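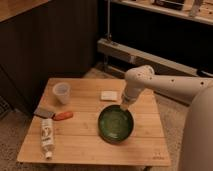

June, after lunch, studio log

Kiln came open this morning at a temperature I could almost bear to put my hand into, and I'm writing this down while I still have the shelf order in my head, which at my age is a thing you have to respect. It was the second go at the Urnatmont green on the Plodusska stoneware, cone 6. The Clestedix controller gave a peak of 2,229 F, and the witness cone on the middle shelf bent over exactly the way I like it, with the tip just short of touching. Bottom shelf was a touch cooler, as ever.

The good news first! The crawling at the foot ring is gone. Last time I had bare patches on nearly every piece on the lower shelf, and I had more or less made up my mind that the glaze was too thick and we'd have to start over with the batch. Then I went back through my own notes (bless whoever taught me to keep them) and saw that those pots had all sat out by the sanding bench overnight. So this time I wiped every one with a damp sponge, let them dry with the door shut, and changed nothing about the glaze. I should still do one dusty tile on purpose to be sure of it, and I keep saying so and not doing it.

The less good news is pinholes. There aren't many, and you have to tilt the piece toward the window to find them, but they're there, mostly on the insides and mostly low down where the glaze pools and goes dark. I rubbed one with a pencil and wiped it, and the graphite stayed put, so they're open and not just a trick of the shine. Those can't go out as food pieces. I've put them on the seconds shelf with a strip of blue tape, please leave the tape on.

I was inclined to blame the cooling and put a longer hold at the top, and I'd even typed it into the program before I asked for a second opinion.

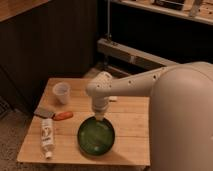 Defne Keskin thinks I'm looking at the wrong firing altogether. Her feeling is that the bisque went up too fast and there's still something in the clay trying to get out while the glaze is sealing over, and that a longer hold in the glaze firing would only make the green run. She'd slow the bisque through the middle stretch and leave everything else alone until we see what that does.

I grumbled a bit and then looked up the bisque program, and of course it was climbing at 300 degrees an hour the whole way, a leftover from when we fired nothing but thin tiles. So she may well be right. I've copied it to a new slot, slowed the middle down, and left the old one where it was for the tile people.

Glaze bucket: I sieved it again, twice, and it had settled hard, so whoever uses it next should stir right down to the bottom and keep stirring longer than feels sensible. Mixed up a small side batch too, with 184 grams of water held back, to try a thicker coat on the rims.
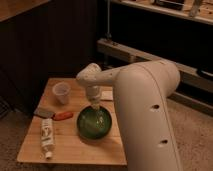
I want the rims to break lighter than the inside, the way they did on the very first tests, and a second quick dip on the lip seems the simplest way to get there. Brushing it on left streaks. Pouring was fine on the tall pieces and a mess on the wide ones, my sleeves included.

Fouad Farah asked whether we could switch the whole line over to the smoother clay from Akbulut. I like that clay very much and it throws like butter, but I'd hate to change the body in the middle of chasing pinholes, so I've asked him to wait one more round.

To do before the next load:
- scrape and wash the bottom shelf, there's a drip near the back post
- order cones, we're down to the last box
- bisque the next lot on the new slot, and write the slot number on the card by the switch
- dusty tile!! (me)

Door's propped open a crack for the afternoon. Please don't shut it.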